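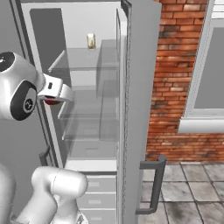

Side view of the arm at the open fridge, simulated kitchen.

Gulleck kitchen runs

Simulated arm runs used to plan the equipment purchase for the Nimuvmont test kitchen. The set holds 1,529 runs across 11 tasks. Each run is one attempt at one task by a single arm in a rendered kitchen, with its camera streams, joint logs and a result line.

We made the set to answer a buying question: which arm, which base and how much of the surrounding kit has to be in the first order. It can be used for training, and a few people have done so, but the choice of tasks reflects what we were thinking of paying for. Read the limits section before using it for anything else.

Maintained by Colm Moriarty. Costing sheets by Darren Cropper.

What is in the folder

runs/ - one subfolder per run, named by task and run number
layouts/ - the kitchen layouts, including fridge position, island position and door swing
costing/ - the budget sheets, one per purchase option, plus a shared price list
notes/ - free text from whoever reviewed the runs
splits/ - lists of run numbers for review and for held-back checks

The costing folder can be opened without the rest. If you only need the budget, take that and the layouts folder and leave the video alone. The full copy is too large for the shared drive, so it lives on a 2 TB disk at the Hirkska office. Ask Colm for access.

What each run contains

Video from the side and gripper cameras, with a shared clock
Joint positions and gripper opening at every step
Start and end pose of each loose item
Result: done, not done, or stopped early
Reach margin, meaning how much travel was left at the furthest point of the run
Reviewer initials

245 runs are marked not done or stopped early. They are kept in the main folders, as reach problems show up mostly in those. Filter on the result field if you want only the finished ones.

Reach margin is the field we used most. A run can be marked done and still have almost no margin, and on a real floor, with a base bolted down slightly out of position, that would be a failed run. The costing sheets treat any done run with a margin below the threshold as a risk. The threshold is set at the top of each sheet and can be changed there.
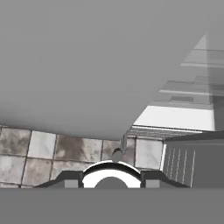 Gripper camera, with tiles behind.

Cameras and what they mean for the order

The first draft of the budget had one fixed camera and nothing on the arm. After the fridge tasks were reviewed, a gripper camera was added as a fixed line in all options. A good part of the gripper camera picture is taken up by the gripper itself, so the sheets don't count it as a replacement for a side view. Both are in the price.

Mounts, cables and a spare camera are listed separately from the cameras. Please keep them separate. In an earlier sheet they were folded into "cameras" and the cable runs were left out altogether, which we only noticed when the electrician asked where the ducting was going.

Lighting isn't in the order. The rendered kitchen is evenly lit and the Nimuvmont room has a north window and old ceiling fittings. Darren has put a holding amount under building works until someone has measured the room.

Purchase options

Option A, fixed base. One arm on a floor plate beside the fridge. Cheapest, and it covers the fridge tasks with good margin. The island tasks need the island moved closer, and then the fridge door can't open fully in two of the layouts.

Option B, rail base. One arm on a rail between the fridge and the island. This covers all tasks. The rail costs more than the floor plate, needs a longer safety fence and has the longest delivery time of anything on the list.

Option C, two fixed bases with one arm moved between them by hand. The second floor plate is cheap. The cost is in staff time, as the arm has to be set up again after each move. The sheet has a line for this, filled in with our own guess at hours. Replace it with yours.

Option B is the current recommendation. Colm prefers C for the first year, on the grounds that the rail could be bought later from a different budget. Both views are written up in notes/options, and the decision is due in April.

Ó Flaithearta have been asked to quote for the floor plates and the fence under all three options. Their quote isn't included here. The price list carries our own estimates, marked E in the last column, until it is.

Items and counter tasks

Loose items were kept simple on purpose: red balls, a plate and a small box. We can buy matching items for very little and replace them as they wear. The counter tasks place balls at the plate, with the island top at the height given in the layout file. The height matters more than we expected for the base. Raising the floor plate a little improved reach over the far side of the island and made the low fridge shelf worse.

If you're adapting the sheets for another room, measure the counter height first - to the top of the slab, not to the cabinet. Then check which items at the back of the counter are fixed and which can be moved before delivery.

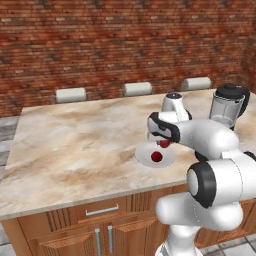
Known limits

The kitchen is simulated throughout. No run in this set was made on a physical arm.

Fridge doors in the layouts have no seal resistance, so they open with less force than a real one. Don't use these logs to choose an arm by payload.

Only one gripper was modelled. The price list has a second type on it for comparison, but no runs back it up.

Floor tiles are flat in every layout. The Nimuvmont floor slopes towards a drain, and levelling is priced under building works.

Reviewer notes vary. Some are a paragraph, some are a single word, and the early ones don't mention margin.

Changes

Added Option C and its staff time line.
Moved cable runs out of the camera total.
Corrected door swing in one layout. Runs made with the old value were repeated and the old ones removed.
Price list now shows delivery as its own column.

Still to do

Ó Flaithearta quote to go into the price list
Spare parts line for the gripper pads
Check whether the rail can be delivered on a Saturday, when the yard gate is free

Questions about the runs go to Colm Moriarty, questions about the sheets to Darren Cropper. If you change a sheet, save it under a new name and add a line to the changes list.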